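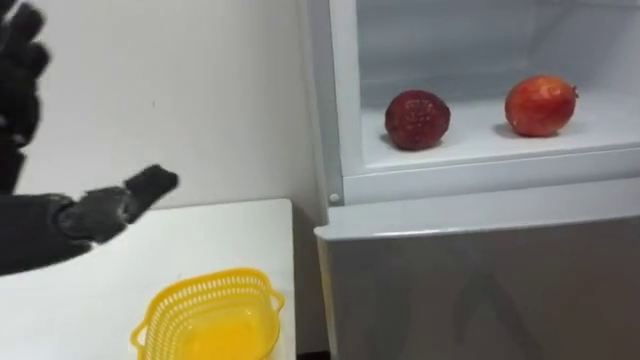 Fruit in the fridge, basket on the table

Recipe Testers Wanted for the Holtwood Home Kitchen Cookbook

We are looking for home cooks to test recipes for our next community cookbook, and we would love to hear from you! You don't need any training. You don't need fancy knives or a stand mixer either (there is exactly one recipe that asks for a mixer, and we'll give that one to somebody who has it). What we need are people who cook dinner in a regular kitchen on a regular weeknight and will tell us the truth about how it went.

The book is all about soups, stews, dumplings and breads, the kind of cold-weather food people in Holtwood have been bringing to each other's houses for years. We asked for family recipes last winter and 515 of them came in. Five hundred and fifteen! Some were typed, plenty were on index cards, and one was written on the back of a feed store calendar page and says to bake "until Grandpa comes in." We have narrowed the pile to 84, and those are the ones that have to be tested before the book goes to the printer.

What testers do

Each tester gets four recipes, one at a time. You cook the recipe at home just as it is written, even if you think you know better, and then fill out a two-page form. We ask how long it really took, what confused you, how many people it fed, and whether you would make it again. If your dough was sticky or your broth tasted flat, write that down. A failed batch is very useful to us, so please don't fix it quietly and send in a nice report.

After the first round you are welcome to cook it a second time your own way and tell us what you changed. Last time a tester swapped the milk in a potato bread for the water the potatoes were boiled in, and that version went in the book with her name under it.

Every recipe is tested by at least two people who don't compare notes until both forms are in. If the two forms disagree, Nazma Matubbar cooks it herself and settles the matter. She is very good at this and also very stubborn about salt.

Who we are looking for

We have room for 50 testers. About half the spots are for people who cook often, and the other half are for beginners. Yes, beginners! An experienced cook will read "cook until done" and sail right past it. A new cook will stop and ask, and that question is the one we need.

We would especially like to hear from:

People with electric stoves (most of our last group had gas)
Anyone who cooks for one or two
Families with kids who are picky
Vegetarians, for the bean and lentil chapter
Folks who own a pressure cooker or slow cooker
Teenagers 14 and up, with a parent's okay

You should live close enough to Holtwood to pick up a packet, and you need a working oven, a set of measuring cups and a kitchen scale. If you don't have a scale, say so when you write. We have a few to lend.

If you have food allergies, tell us up front and we will match you with recipes that leave those ingredients out. We can't promise an allergen-free book, but we can promise not to send you a walnut loaf.

What you get

We pay back your grocery costs up to $100 across your four recipes. Keep your receipts and staple them to the forms. You also get a free copy of the finished book, your name on the testers' page, and a seat at the tasting supper, where everybody brings the dish they liked best. The last supper ran so late that we were wrapping up dumplings in foil for people in the parking lot.

This is not a paid job, and we want to be clear about that. It is a few evenings of cooking with the groceries covered.

How the time works out

Plan on one recipe every two weeks. Soups mostly take an evening. The yeast breads need most of a day, though you will be doing other things while they rise. Packets are handed out by A-yeong Ryu at the Jitville Road kitchen, and she'll go over the form with you the first time. If you get sick or busy, let her know and she'll pass your recipe on to someone else. No hard feelings at all.

Testing wraps up before the fall, and the book comes out in December.

How to sign up

Send a note to Widad Hattar at the cookbook desk, or fill out a card at the Mercado grocery counter. Please tell us:

Your name and the best way to reach you
What kind of stove you have
How often you cook
Any allergies, or foods you won't eat
One dish you make without looking at a recipe

That last one is not a test. We just like reading them! Guangming Pan answered "toast" last time and turned out to be one of our most careful testers.

Sang-wook Myung is also looking for two people to help type up the final recipes. If you would rather type than cook, write "typing" at the top of your card.

Posted 1/10/26. Sign-up stays open until all the spots are filled.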